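A Casa Quintana e o desenho dos puxadores

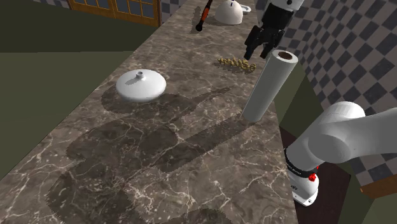 Bancada de mármore escuro com veios claros.

A Casa Quintana, em Elville, reabriu ao público a ala das artes decorativas, encerrada desde julho para obras de conservação. O percurso ocupa agora 15 salas e dá, pela primeira vez, lugar próprio às ferragens: puxadores, dobradiças, espelhos de fechadura e fechos de janela produzidos pela oficina Benstead.

O inventário da oficina regista 2847 peças, das quais 2203 se encontram identificadas por modelo e acabamento. As restantes aguardam estudo. Os desenhos preparatórios, a lápis e aguada, mostram que cada puxador era concebido em função da porta a que se destinava – e não escolhido em catálogo, como viria a suceder na fase industrial da casa.

Merece atenção particular a sala dedicada à série Tolik, de linhas sóbrias e ornamento vegetal reduzido ao mínimo. O latão foi limpo sem polimento excessivo, opção que este blogue considera acertada. Já as legendas pecam por brevidade: faltam datas em várias vitrinas e a iluminação dificulta a leitura dos punções.

O catálogo, com tiragem de 1000 exemplares, encontra-se à venda na receção.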